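Camera tilt as a free augmentation

Most of September went on one question: how much does a two-arm policy trained in simulation depend on its head camera sitting where we left it? Vasilis Halilović and I trained on 400 demonstrations of the cluttered table task, then rendered every evaluation episode again with the camera rolled or shifted.

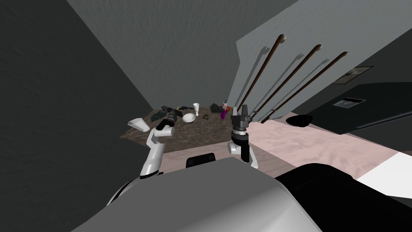 Simulated head view, rolled, with both arms at the cluttered table.

The baseline policy copes with small shifts and fails badly on roll. Its grasp predictions stay near the right object, but the approach angle follows the image axes instead of the table. Training again on the same demonstrations, with 5 rendered views of each, removed most of that error. We ran 322 evaluation episodes per condition over 3 seeds.

Layout stays fixed between views. The white bowl and goblet are the easy targets. The purple bottle is harder, as it stands at the back with a small orange object beside it.
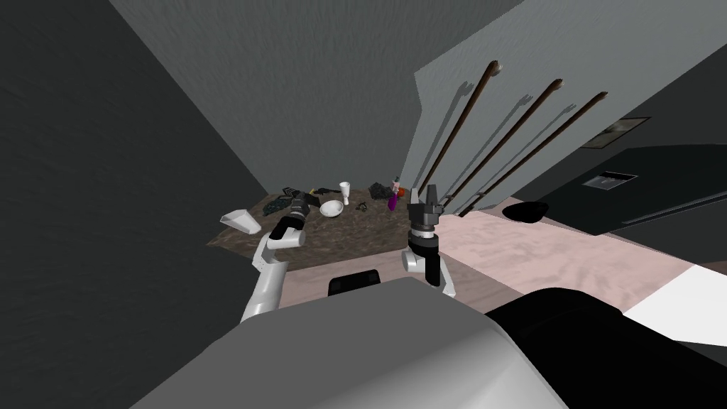 Ekow Amissah

Rendering cost was lower than I had expected. The states are replayed from the log, so the physics is never stepped again, and the extra views were finished overnight on the Pudlow machine. Depth noise is still missing from all of this. Krum Vasić has a sensor model that I want to try next, once its output matches our image format.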